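**Progress report on the adventure module "The Drowned Stair at Skaddale"**

Prepared by Danica Šťastný for Amedeo Sorrentino, Clistthorpe Games Fund
April 17, 2024

Dear Amedeo,

This is the second report on the module which your fund supports. The first one I sent in December, when we had only the outline and the map of the upper town. Since then the work has moved forward in most parts, and in one part it went back, which I explain below.

## Text

The module is planned for a party of four to six characters of low level. It starts in the town of Skaddale, where the river has left its old bed and the mill owners accuse each other. Under the mill there is the stair, and under the stair are the halls of the Tuline, the people who built the first dam. The players can finish the adventure without going to the lowest hall, but then the river does not come back, and the town must live with it. We wanted this to be a true choice.

The complete text of the town and the upper halls is written and has been edited one time. The lower halls are written, but not edited. There are 42 keyed locations in total. In the outline I promised more, but Suryani Harahap, our editor, showed me that several rooms had only a door, a monster and some coins. We joined them with their neighbors or took them out. I think the halls are easier to run now, and the page count is the same because the other rooms became longer.

The part that went back is the chapter about the ferryman Urban. In the first version he was a traitor, and the players were supposed to discover it at the landing place. In both test groups they discovered it in the first conversation and left him tied in his boat. After this the chapter had nothing more to do. I have rewritten him as a man who keeps a bad bargain with the Tuline and would be glad to be free from it. The new chapter is finished, but it was not played yet.

## Maps and illustrations

Oldřich Vaněk has delivered the map of the town, the cross-section of the stair and the plan of the upper halls. They are drawn by hand in ink and then cleaned on the computer. For the plan of the lower halls he needs my final numbers of the rooms, so here the delay is mine and not his.

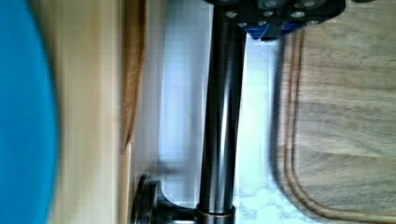

We also decided to make a separate players' version of the town map, without the secret doors and without the room numbers. This was not in the original application. Oldřich agreed to include it in his fee, because he only has to hide some layers. The cover sketch was accepted by all of us, and he will start the painting after the last map.

## Testing

Radek Šťastný leads the test games. (He is my brother, as I stated in the application, and he receives no payment.) Two groups have played the town and the upper halls. The main results are these:

- The hall with the water wheels is too dangerous when the party has no healer. We lowered the damage and added a second way around the wheels.
- The rumors table was liked very much, but two rumors contradicted the text of the mill. They are corrected.
- Both groups lost time with the tide clock. The rule was half a page long, and the game masters had to read it again each session. Now it is one short table.
- The wandering monsters on the stair came too often, and the players became bored with fighting. We check now only when they make noise or rest.

The lower halls will be tested by a new group, who do not know the story. Radek has already found the game master for it.

## Budget

From the grant, 2,000 euros were reserved for art and maps. Oldřich has received the first half, as the contract says, and the second half is due when he delivers the cover. The editing fee is not yet paid. Suryani will send one invoice for everything at the end. For printing we received one offer, for a softcover of 80 pages with loose maps. The price is inside our plan, but I would like to have one more offer before I sign.

## Next steps

I will give Oldřich the final room numbers first, and then Suryani can start editing the lower halls while he draws. Radek will test the new ferryman chapter together with them. After this comes the layout, which I do myself.

I have one question to you. The agreement says that the logo of the fund must be on the back cover, but it does not say in which size. Could you send me the file and the rules for it? Oldřich would like to leave the right space already in the sketch.

With kind regards,
Danica Šťastný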